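CLIRVILLE, 5/3/24 – Astronomers at the Uson Observatory have measured the spin of a faint brown dwarf that turns once every 23 hours, far slower than most objects of its type. The results have been accepted for publication and will be presented at the observatory's open meeting in October.

Brown dwarfs are heavier than planets but too light to burn hydrogen the way stars do. Most of those measured so far spin quickly. This one, named Waaka by the team, lies 40 light years from Earth and was first picked up in an older infrared survey.

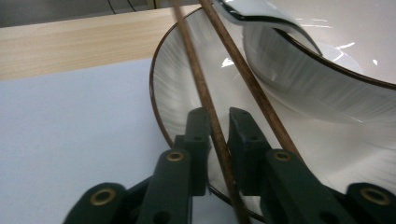
Firdevs Tatlı said the slow spin was clear after the first few nights, but that the team wanted a longer run before putting a number on it. The group then watched Waaka on 13 more nights and tracked small changes in its brightness as cloud bands moved in and out of view.

The cause of the slow spin is still open. One idea is that a disk of gas and dust held on to the young object longer than usual and acted as a brake. Another is that Waaka has a close companion too dim to show up in the present data. 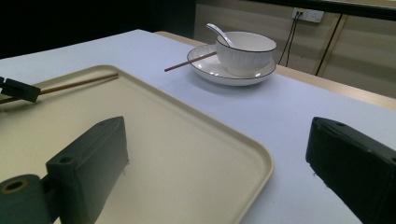

A second set of observations will look for that companion. The team has been given 20 hours on the observatory's larger telescope – enough to pick up a regular wobble if the companion is heavy and close in. Ataberk Uçar will lead the work, and Ese Tamuno will handle the data.

The brightness measurements will be free to download once the paper is out. Requests for interviews can be sent to Barnabás Illés at the Uson Observatory press office.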